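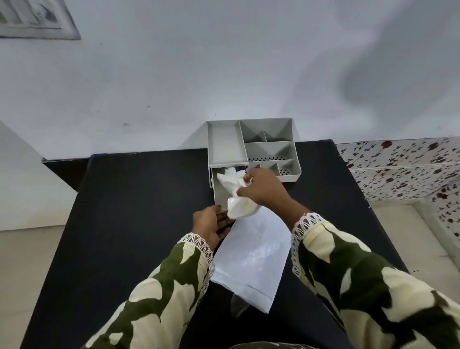
Organizador cinza-claro sobre a bancada preta, com um saco plástico branco a caminho da gaveta.

Perguntas frequentes sobre o pão de fermentação natural

Qual farinha devo usar?
A receita base do Banwood leva 1000 g de farinha de trigo comum, sem fermento. Se quiser usar integral, troque no máximo um quarto do peso e junte um pouco mais de água.

A receita rende quanto?
Dois pães médios. Para fazer um só, divida tudo pela metade, inclusive o sal.

Quanto tempo a massa precisa descansar?
Com a cozinha a 23 graus, seis horas. No inverno demora mais. Olhe o volume da massa e esqueça o relógio.

Posso deixar na geladeira de um dia para o outro?
Pode, já modelada e coberta. O sabor fica mais ácido.

O miolo ficou pegajoso. O que houve?
Quase sempre o pão foi cortado quente ou saiu cedo do forno. Espere esfriar por completo numa grade.

Como congelo?
Em fatias, num saco bem fechado. Vai direto do congelador para a torradeira.

De quem é a receita?
De Anneliese Schwerdtfeger, que ensinou pão de centeio em Drurkach e depois adaptou a massa para trigo. A versão com centeio está na página Ledano.

Vocês respondem a todos os comentários?
Temos mais de 933 comentários nesta página e lemos todos, mas só respondemos a dúvidas que ainda não estejam na lista.

Atualizado em quarta-feira, 26 de outubro de 2022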